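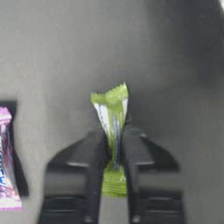 I've been packing sweets at Clurkeck for long enough to have seen off two "new ways of working", one set of motivational posters and a clocking-in app that thought I lived at the depot. So when we were told in May that the picking arms would "free us up for more rewarding tasks", I did ask which tasks. I'm still waiting for the list.

Some background for those who don't work there. We do the mixed bags and gift tubs, mostly wrapped sweets, twisted or crimped at the ends. The bulk stuff has gone through a weigher for years. What was left to people was the assortments, where a customer wants so many of this and so many of that and no doubles on the top layer. It's fiddly and it's dull, and I won't pretend I loved it. But it was six of us round a bench, and you could talk.

Now there are two arms on that bench, from an outfit called Vuseo, and three of us. The other three weren't sacked, I should say that. Two went over to the Nandside warehouse and one took early retirement, which she'd been muttering about anyway. "No compulsory redundancies" was the phrase, and it was kept to. It still leaves three chairs stacked against the wall.

How good are they? Fine, on a good day. One sweet at a time, two black fingers, pinch, lift, over to the tub, let go. The sales talk was 2,000 picks a shift. The best I've seen on the board is 425 before something needed one of us. What it needs us for is mostly wrappers. If it gets hold of the twisty end it can tear it, if it gets the middle too hard you've got a flat toffee, and shiny wrappers under the old strip lights sent it completely daft until somebody changed the tubes.

Patricio Leiva, who's our shift lead and a decent bloke, reckons we should give it a year. He says the wrists on our shift are better for it, and he's right about that, mine are. I used to wake up at 5 with my hands gone numb and I don't now. I'd be lying if I left that out.

What I do instead is watch. There's a screen, and when the arm isn't sure it shows me a sweet and I tap yes or no. On one shift last month I tapped 63 times, and the rest of the time I stood there looking interested. Management call this being an operator. The pay is the same as it was for being a packer, and when I asked about the grade I was told it was under review. The training was one morning, half of it spent on where not to put your head.

My sister's lot at Prasertsri had something similar put in and she says they've had the second round of "conversations" already. So we'll see. I've asked for the grading thing in writing, and if I get an answer before the Christmas tubs start I'll post it up.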